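4. Grasp selection in the mixed-object bin

The Wuvex planner scores each candidate grasp on depth-edge contrast and on clearance from the bin walls. We compared it with a baseline that uses contrast alone. Each method ran with the same object set, which combines opaque, transparent and shiny items. The bins stay clamped to the table so that the wall positions in the planner remain valid.

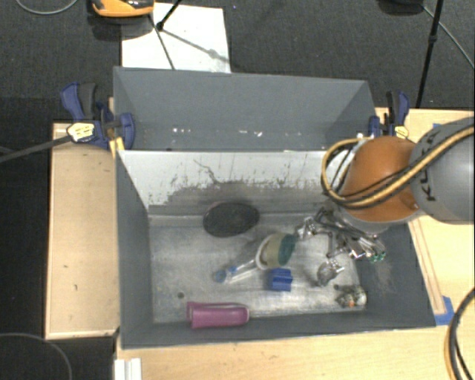
Ludmila Machala asked in her review whether the clearance term only moves failures from the walls to the center of the bin. It does in part. Of 275 attempts with the clearance term, 102 failed, and most of those were on transparent items away from any wall. Wall contacts dropped to 8.

Transparent items remain the main limit — depth readings on them are sparse, and the contrast score is then computed from the floor behind. Retraining on the 2,005 labeled grasps from the Lorent set did not change this. Section 5 covers the threshold settings.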